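Zinholm Folding Picnic Table — three months of lunches outdoors

I have wanted a decent folding table for years. We eat outside whenever the sky lets us, and until this spring that meant either the old pasting table, which bowed in the middle, or a blanket and a lot of crumbs in places crumbs shouldn't be. So when my friend Gitau Magesa moved into a flat with no garden and offered me first go at replacing his with the same one he'd had, I looked it up, dithered for a fortnight and bought the Zinholm.

I'm so pleased with it! I'll try to be fair below, as there are a couple of things that annoy me, but if you only read one paragraph, the short version is that it goes up fast, it stands still, and it has been out in all sorts of weather since April without complaint.

Putting it up

It comes folded in half with the legs tucked inside, like a very flat suitcase. You undo two catches, open it out on the ground, pull up each pair of legs until they click, and turn it over. The first time took me ages (I hadn't noticed the second catch and was quietly blaming the manufacturer). Now it's a one-minute job, even with a dog walking through the middle of it.

The click matters. You want to hear it on both sides, and if you only hear one, go back and push the brace down with the heel of your hand. I skipped this once and lost a jug of squash over my sister's sandals.

The legs adjust separately, and this is the bit I'd pay for again. Our lawn slopes towards the shed, and every table I've ever put on it has tipped all the drinks gently downhill. With the Zinholm you twist the collar, slide the foot out, twist it back. There are 8 notches on each leg. I leave the shed end three notches longer and it sits dead level.

How steady is it?

Very, for something you can carry under one arm. I've leant on it with both elbows to shell peas and it didn't so much as creak. My nephew climbed on it when my back was turned and both survived. The one weak place is the middle hinge. If you put something really heavy right on the join, such as a full cool box, you can feel it give slightly. Put the heavy things over the legs and all is well.

In wind it's fine loaded and a menace empty. It went over in a gust in May before I'd laid it, so these days I hang a bag of potatoes from the crossbar until the plates are on. There's a hook under there that might even be meant for that. The leaflet doesn't say.

Cleaning

I've had beetroot, olive oil, melted chocolate and candle wax on it. Beetroot worried me most, and it came off with washing-up liquid and a soft brush. The wax needed an old bank card and some patience. The only mark that has stayed is a faint ring from a citronella candle, entirely my own fault, and I've turned that end towards the hedge.

Do dry the hinge before folding. Water collects in the channel and then comes out down your leg as you carry it indoors, which I've now experienced several times.

Carrying it

My one real grumble. The handle is a hard, narrow thing with a seam running along the underside, and after the walk from the car park to the reservoir I had a red line across my fingers all afternoon. I wrapped it with a bit of old bicycle inner tube and it's much better, but at this price they could have managed a proper grip. The carry bag is sold separately and I haven't bothered.

It fits behind the front seats of a small car, by the way. It doesn't fit in our boot unless one back seat goes down.

Against the Purura

Rodrigo Barrios from our walking group has the Purura, so one weekend in July we put the two side by side and had lunch off both. His is lighter, you notice it at once, and the handle is lovely. It's also lower, and its legs don't adjust, so on the slope we ended up with a chopping board under two of the feet. For anyone who mostly goes to the beach or walks a long way I can see the sense in it. For a garden, or for anybody with knees like mine, the Zinholm wins. Rodrigo disagrees and has told me so at length.

We also tried sitting six at each. Mine just about manages it if everyone likes each other and the salad goes on a stool. His is a table for four, whatever the label claims.

What I'd change

The handle, obviously. I'd like the catches in a brighter colour, so that I could find the wretched things at dusk. And the rubber feet pull off in mud — I've lost one already, though a replacement pair cost me £3 and turned up in 2 days, so I can't be very cross.

Would I buy it again? Yes, tomorrow. It came with 30 months' guarantee, I've used it nearly every fine day and plenty of damp ones, and lunch outside has stopped being a production. We just take it out and eat. Sandwiches, mostly, with something fizzy, and whatever fruit needs using up.
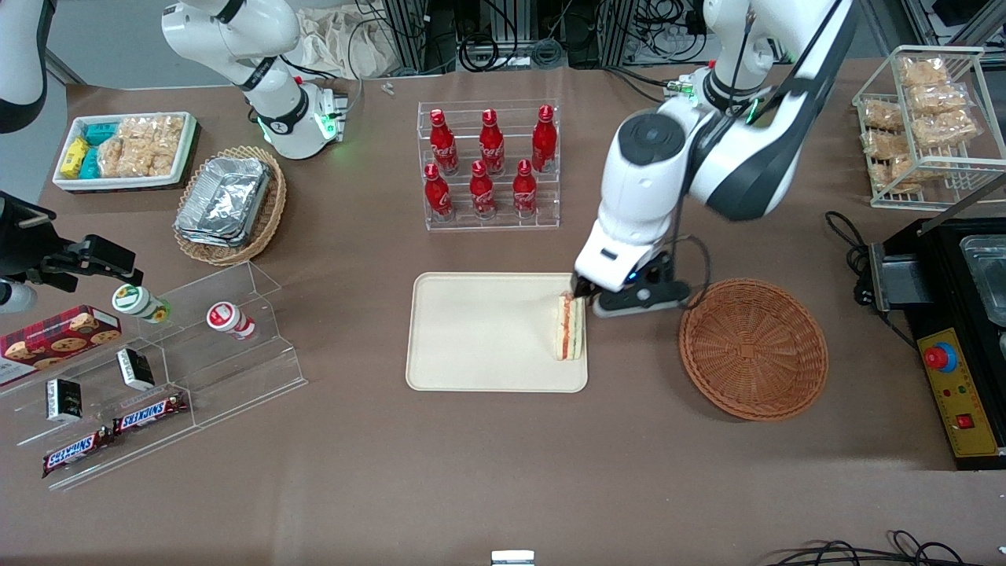 One more thing on sizes, as I was asked about it after my last review. The Zinholm comes in two lengths and mine is the longer. The shorter one has the same legs and the same hinge, so I'd expect it to be every bit as steady, and if there are only two or three of you it would be far easier to get through a back door. Check the folded width against your cupboard first. Mine lives behind the sofa.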